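Tubes, tubs and the big October tidy

Those of you who have been coming to the Zerkomgate scrap store for a while will know the far shelves, the ones past the fabric rolls, where anything round and hollow has tended to end up. Cardboard tubes, yoghurt tubs, sweet jars, bits of drainpipe, the odd lampshade – all of it piled in together over the summer, so that pulling out one tube usually meant catching three others on the way down. It had got rather beyond a joke, and on Saturday we finally had the lot out on the floor and started again.

Dong-geon Joo had drawn up a plan for the shelves on the back of an old seed catalogue, and I'm pleased to say we stuck to most of it. Cardboard now lives at the top, where it stays dry. Anything with a lid is in the middle, with its lid on (please, please put the lids back on!), and the open-ended plastic has the whole of the bottom shelf to itself. The larger pieces lie on their sides with the open end facing out, and you can see straight away whether someone has left a smaller one inside.
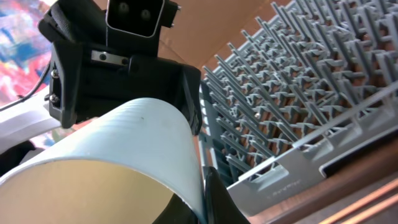 A large cylinder in pale blue-white plastic, open at the end.

I have a soft spot for the big plastic cylinders, I must admit. They make very good drums with a bit of stretched fabric over the end, and the Lormont playgroup had a whole marching band out of them last winter, which I could hear from the bus stop. They are handy for standing rolled-up paper in as well, and children who are too young for scissors will happily spend half a morning posting scarves in at one end. If you want to paint them, give the plastic a light rub with sandpaper first and use acrylic, as poster paint flakes off as soon as it dries. We have a few sheets of fine sandpaper behind the desk, so do ask.

A word about donations while I'm here. We are very glad of clean plastic tubs and tubes in any colour, and the bigger the better, but we can't take anything that has held paint, oil or garden chemicals, even if it has been rinsed. Labels can stay on – we soak them off in the sink with washing-up liquid, and it's quite a soothing job with the radio going.

Members can fill a bag from the bottom shelf for 92p until the end of October, and you are welcome to bring your own bag. The door is open from ten, and the kettle generally goes on soon after.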